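Search this forum... Search Advanced

Teleop demos in sim - drawer task, arm keeps eating my view

plandlow_pete wrote:
Ok so I'm recording demos for the cabinet task. Bowl on top, brass handle, pull the drawer, that's it. Driving by remote, sim only. 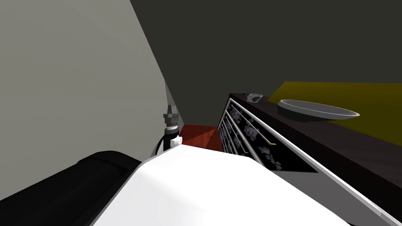 Problem is I lose the handle the moment I get close. I end up going by feel and there is no feel, it's a keyboard and a cheap joystick. Got 300 demos to hand in and maybe half of what I have is me wiggling next to the drawer. Do you guys move the view, or just practice more?

fiadzo wrote:
Move the view. Why is this even a question

sturnen_jo wrote:
Don't move it!! If the policy trains on that view then you should drive from that view. Otherwise you're using stuff the robot never gets to see. We did this in April, second window off to the side, demos looked great, policy was junk. Reached for the handle like it was guessing.

fiadzo wrote:
Your policy was junk for some other reason. I drive with 2 views all the time and train on one. Works fine on drawers. Pouring, ok, different story.

sturnen_jo wrote:
"works fine" how many drawers tho

fiadzo wrote:
enough

Gertraud Kaufmann wrote:
Pete, before anybody fights over views - how are you coming in? If the arm comes straight over the top you will hide the handle every time. Come in low and from the side, stop short, line up the wrist, then go forward. Slow. I teach new people to stop on purpose before the grasp and they all hate it, but the recordings come out much cleaner.
Also throw out the wiggling ones. Don't trim them, throw them out.

plandlow_pete wrote:
Over the top, yeah. Didn't think about it, it's just the shortest way. Will try low.
Throwing out half hurts though

sturnen_jo wrote:
Disagree on throwing out. Keep the ones where you miss and then fix it. It needs to see recovery or it freezes the first time it's off a little.

Gertraud Kaufmann wrote:
A miss and a clean fix, yes, keep. Hunting back and forth for ten seconds is not recovery. It learns to hunt.

pulto wrote:
anyone just move the arm by hand on the real one and replay it in sim? did that for a door, way quicker than the joystick. joint limits didnt match so some replays went thru the door but still

fiadzo wrote:
"some went thru the door" lol

plandlow_pete wrote:
No real arm here, sim or nothing.
Update - did a short batch coming in low. Handle stays visible a lot longer. Still clip the white trim with the wrist now and then. Turned the joystick gain way down too, should of done that first. Keeping the one view for now, sorry fiadzo

fiadzo wrote:
your funeral. post the success rate when you have it

Contact us | Copyright 2023 | Back to top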